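Notebook - Sunday, props and table, corner booth

In at 8:30. Malcolm Wragg had left the booth swept and the props crate on the floor by the door. Wiped the tabletop twice, once with the blue cleaner and once with plain water, as the cleaner left streaks last time and they show up on white.

Went through the crate against the Nelterura list. Two of the bowls are chipped and went in the bin. The pink plate is fine and stays in as the default dish for the kitchen set. It has a raised rim but a shallow one, so things set down near the edge can still roll off. Added that to the list next to the plate.

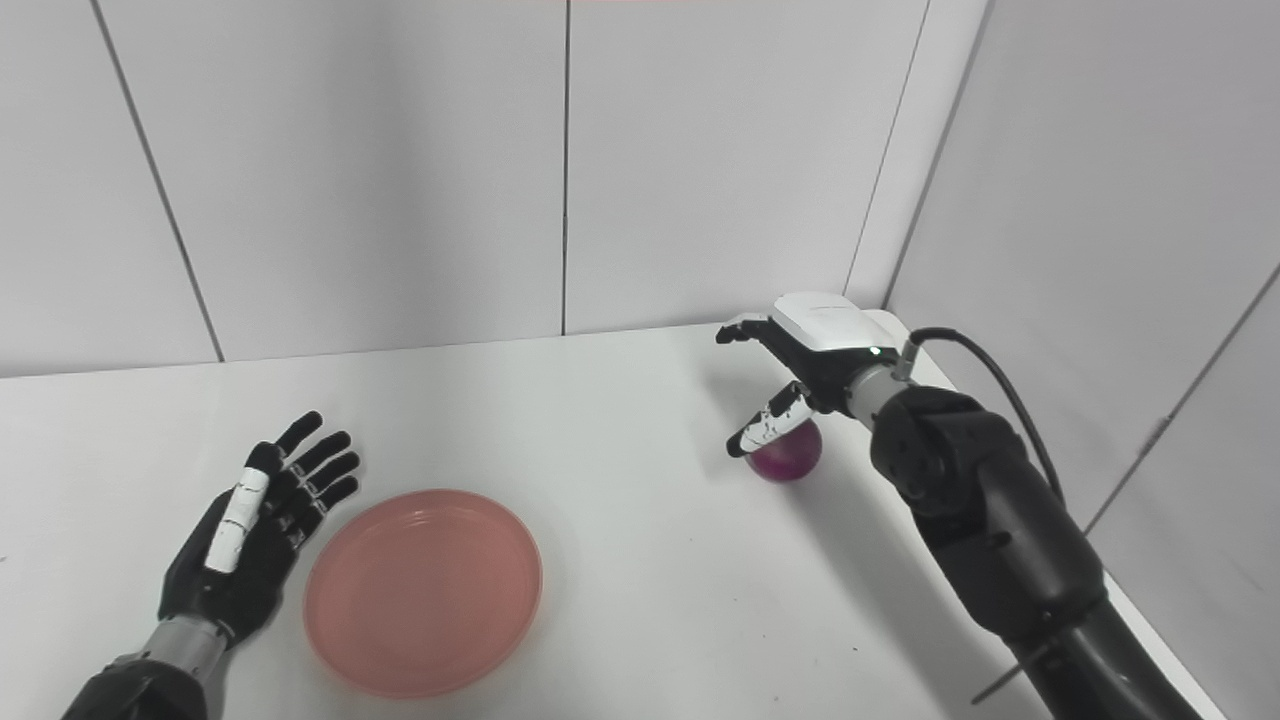
Onion is the item for today. Jintana Khunthong wants to keep it in the set in place of the tomato, which went soft after a few days in the crate. Put it on the kitchen scale before starting: 144 g. The one we used in August was 156 g and a bit flatter at the root end. I would like to stay in that range. Anything much bigger is a different job.

Wall panels: the seams are fine, leave them. I had thought about taping over them but the tape peels, and Malcolm says it pulls the finish off.

Plate position. We have been placing it by eye and it wanders from one day to the next. Tried pencil ticks under the rim, which rub off with the cleaner. Next try is a card template cut to the plate, 100 mm in from the front edge of the table. Jintana has card in the Pimen drawer.
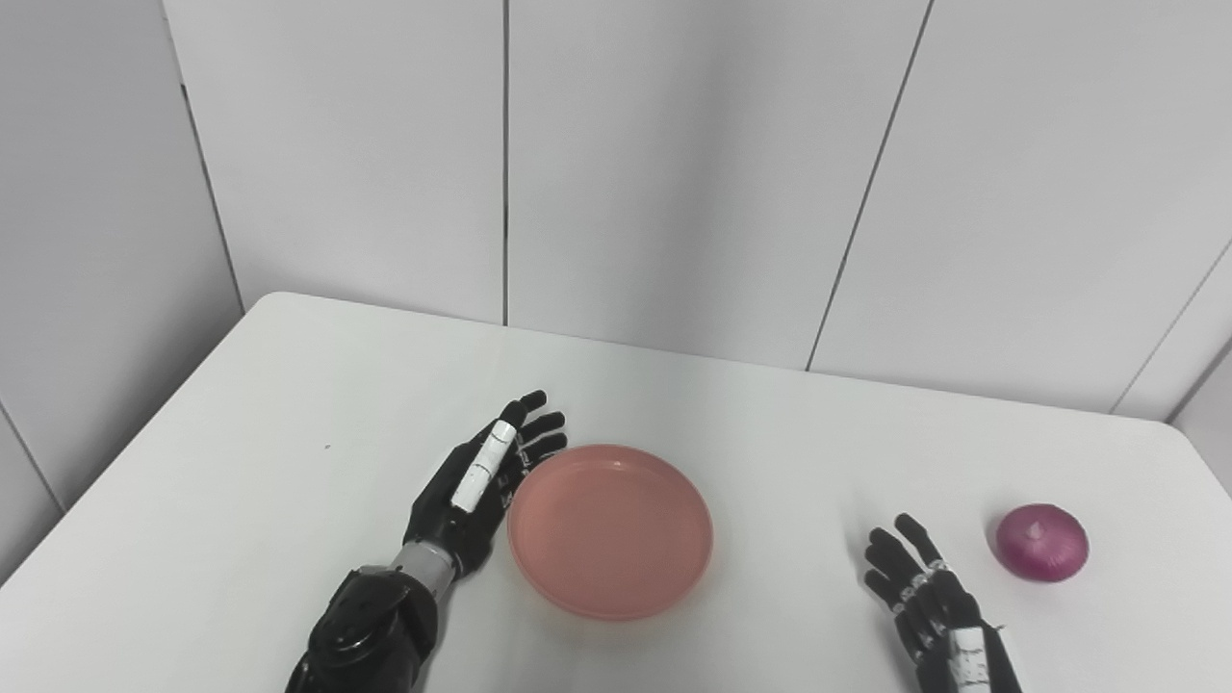
The onion starts to the right of the plate. Keep enough space between them that you can get a hand in without nudging the rim. Too far over and it's a long reach back, so don't park it out by the side wall either.

Asked Malcolm about lighting. He prefers the overheads only, no side lamp. Shadows under the plate are soft with that and I have no complaint. Side lamp goes back to the Esum bench, he needs it for soldering anyway.

Skin on the onion: loose outer layers should come off before it goes on the table, otherwise you are picking flakes off the white all morning. Peel down to the first tight layer and stop there.

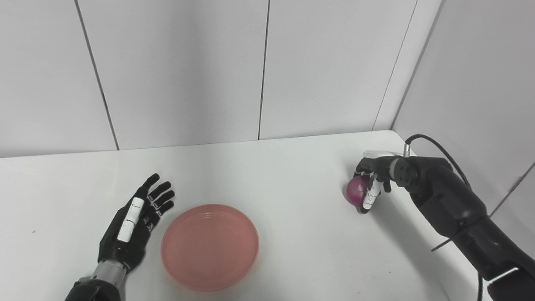 Storage. Onions go in the paper bag on the shelf, not back in the crate with the dishes. Replace when they give under the thumb. Budget for produce is small, about 2 onions a week, put it on the Hyun sheet with the paper towels.

To do:
- cut the card template (me)
- more paper towels
- ask Jintana if the deeper dish is still wanted, otherwise it goes back to the kitchen
- new label for the crate, the old one still says tomato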